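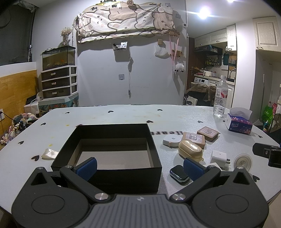 Figure 2. Small personal electronics and accessories next to an open black box on a white table, shared room, Istham.

3.2 Small items and the boxes they end up in

The larger furniture was covered in 3.1. What follows deals with the small stuff: chargers, earbud cases, watches, tape measures, the things that live on a table top and get moved every time somebody needs the table. In the Istham inventory these made up 578 of 3657 logged objects, a bigger share than we planned for. The coding sheet had only one line for them in the first round. It was split in February, after the pilot rooms.

Figure 2 is typical for the class. A smartwatch, a cube-shaped charger, a gold earbud case, a round tape measure with a pink strap, two cases in tan and brown, all within a short reach of one open box. Box is black outside, brown inside, cardboard. We coded it as "open container, no lid" and the items as "loose, near container". A separate code was kept for items further off on the same surface, so the water bottle and the tissue box at the far end of the table go in as "table, other". Wall items (the sheep plush, the mesh bag, the rack with pink ribbons) are "hung" and not counted with the small stuff at all.

Two points on coding. First, distance. The Nishimura scheme uses arm's reach from the container as the cutoff. Worked fine on desks, less well on large tables, where nearly everything is in reach of someone. We kept it anyway so the numbers could be compared with the earlier rooms. Second, cases. An earbud case is both an object and a container, and coders disagreed on this more than on anything else. Final rule: closed case = object. A case with a clear or translucent part was still an object, whatever could be made out through it. Same for zip pouches.

Soft scrap was harder. Foam, tissue, wrapping, anything crumpled. The piece at the table edge left of the box in Figure 2 could be foam or tissue, and the sheet has no way of seperating them from a picture alone. Both go under "soft, crumpled". We did not code it as trash. Residents in the interviews were pretty firm that packing material gets kept, sometimes for years, in case the thing has to be shipped or moved again.

Storage products. The Grunix tray and the Drukeo divided box were both offered to households at the start, free choice. Uptake was low for the two of them. Most people went on using a box that something else had come in, and said so when asked. Reasons given were mixed: right size already, didn't want to buy into a system, never got round to it. Open boxes of this kind were also the ones residents could describe best from memory (see 4.1), wich fits the older desk studies.

Limits. Table tops change by the hour and each surface was logged once. So the class says where things were at that moment and nothing on where they belong. Surface condition (scuffs, stains, prints on the table top) was noted but left out of the analysis, too uneven between coders. The item cap of 4000 was never reached, so no rooms were dropped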